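Automatisation du tri des retours chez Kuvaris

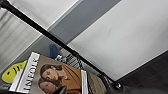

Un magazine Infolk et divers objets, dont un jaune marqué d'un visage souriant.

L'automatisation du tri des retours est un programme mené par la société de logistique Kuvaris dans son entrepôt de Detstead. Il concerne les articles renvoyés par les clients de boutiques en ligne : presse, jouets, textiles et petits accessoires. Le travail, entièrement manuel à l'origine, est partagé depuis un mois d'octobre entre des bras robotisés et une équipe d'opérateurs.

Organisation antérieure

Le service comptait 30 personnes réparties en deux équipes. Chaque opérateur ouvrait les colis, identifiait l'article, jugeait de son état et le déposait dans l'un des bacs de destination. Les colis mélangés, où une revue pouvait voisiner avec un vêtement et une peluche, étaient traités en fin de poste – souvent par les plus expérimentés.

Fonctionnement

L'installation comprend six bras articulés équipés de pinces à deux doigts. Une caméra fixée près du poignet sert au repérage de l'objet et au choix du point de prise. Les articles souples ou plats, en particulier les magazines, restent les plus difficiles à saisir : la pince doit glisser sous un bord sans plier la couverture. Après deux prises manquées, le système transmet l'article à un poste manuel. Le logiciel de répartition, appelé Zhong en interne, a été adapté par Xiaoyan Song.

Effets sur le travail

Aucun poste n'a été supprimé la première année, mais quatre départs n'ont pas été remplacés. Les opérateurs soulèvent moins de charges et passent davantage de temps devant un écran, à confirmer l'état d'un article ou à corriger une identification. Une formation de 40 heures donne accès à la fonction de conducteur de cellule, mieux rémunérée. Sihan Feng, déléguée du personnel, a obtenu que les horaires de pause ne dépendent pas du rythme des machines.

Une enquête interne conduite par Hòa Âu fait état d'une baisse des douleurs aux épaules, mais aussi d'une fatigue visuelle plus fréquente. Plusieurs salariés y regrettent le travail en binôme, presque disparu avec les nouveaux postes – individuels et plus espacés.

Extension

Un second site, à Tremstead, a repris le dispositif avec un nombre réduit de bras. L'évaluation des vêtements y demeure manuelle. Kaiwen Meng, responsable du site, a également conservé la rotation des tâches toutes les deux heures.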